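4.2 Changes in the work of the key room

The Plurnholm site issues padlocks to contractors who isolate equipment before repair. Until the Plamgate system was introduced, staff in the key room matched every returned lock to its key by hand. Over the study period, 3469 returns were logged, and the matching step was moved in stages to a two-arm robot station. Figure 3 gives a view from the wrist of one arm, with a blue padlock and a key lying between its open fingers and a smaller black padlock farther up the table. 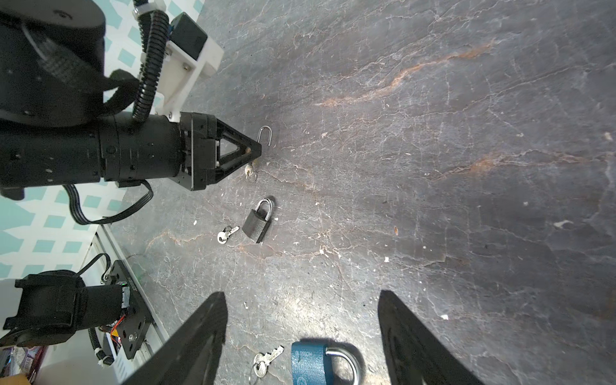 Figure 3. Matching station, wrist view. Padlocks and keys lie separately on the stone-patterned tabletop; the second gripper is near a small key on a ring.

4.3 Effects on staff roles

Staff at Plurnholm described the change mainly as a change in attention. Under the earlier procedure, a clerk handled each lock from return to shelf and could set the pace of the shift. With the station in use, the clerk now lays out the items, watches the arms, and steps in when a key is not picked up cleanly. Several clerks reported less strain in the fingers and wrists — a complaint common in the first round of interviews — but also longer periods of waiting, which they found tiring in a different way.

Responsibility was less settled. The Ellery site kept a rule that a clerk must sign for every matched pair, while Plurnholm required a signature only for each batch of 100. Clerks at Plurnholm said they were unsure who would answer for a wrong match within a batch. Job descriptions at both sites had not been revised when the study closed in March.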